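Correction tape keeps lifting off my ledger pages
Stationery and Paper > Fixing mistakes

posted by flunard_desk

I keep a handwritten ledger for a small rental property and I use correction tape for the wrong entries. For the last couple of months the tape has been coming back up. I lay down a strip, write over it, turn the page, and the next time I open the book part of the strip is stuck to the facing page with half my number on it. Same tape type I have used for years, same pen (gel, 0.5). The ledger is new. The old one was from Okeo and I filled it up, so I bought one from Wada with heavier, smoother paper. Table and dispenser:

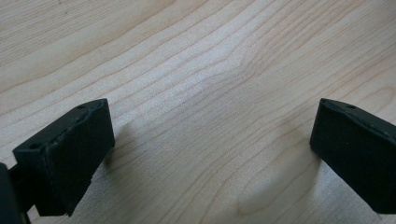
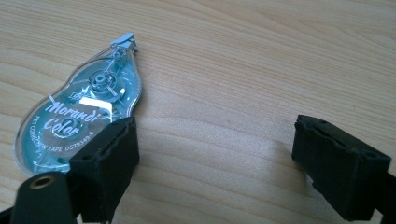
Aoi Shimada
The paper is your problem. Correction tape is a thin white film with a pressure adhesive on the back, and it needs a little tooth in the page to hold on to. Smooth, heavily sized paper gives it very little. You changed ledgers and the trouble started, so I would look there first.

A few things that helped me with the same kind of paper:

Put something firm under the page. If you are writing in the middle of a thick book the stack gives under the tip and the film goes down with gaps. I slide a sheet of stiff card behind the page I'm working on.

Go slower and press evenly, then stop, hold the tip down for a second and lift it straight up. A quick flick at the end leaves a loose tail, and the tail is what catches on the next page.

Rub the strip down before you write on it. Lay a scrap of plain paper over it and run the back of a spoon or your thumbnail across a few times.

Let the ink you are covering dry all the way. Gel ink on smooth paper takes a lot longer than you expect. I give it 2 minutes at least, and more in January when my office is cold.

Then wait again after you write on top. Gel sits on the film and stays tacky. A ballpoint is better for the rewritten number. If you close the book right away, put a slip of wax paper between the pages.

darkska44
just use liquid. tape is junk on nice paper, always has been. I did 80 pages of inventory with a bottle and never had one come off

Aoi Shimada
Liquid does hold better, but it will cockle thin pages and you can see it from the other side. On a heavy ledger it's probably fine. Thin coats.

One other thing I should have said. If this is a record you might have to show someone, such as an accountant or a tenant in a dispute, don't cover entries at all. Draw one line through the wrong figure so it can still be read, write the right one above it, and put your initials and the date beside it. I had a deposit of 1,075 entered under the wrong unit once and was glad the original figure was still there to point to.

flunard_desk
Card behind the page and a ballpoint made a big difference, thanks. Did a dozen strips this way and they are still down after a week. I'm going to cross out from now on for the rent columns and keep the tape for the notes column.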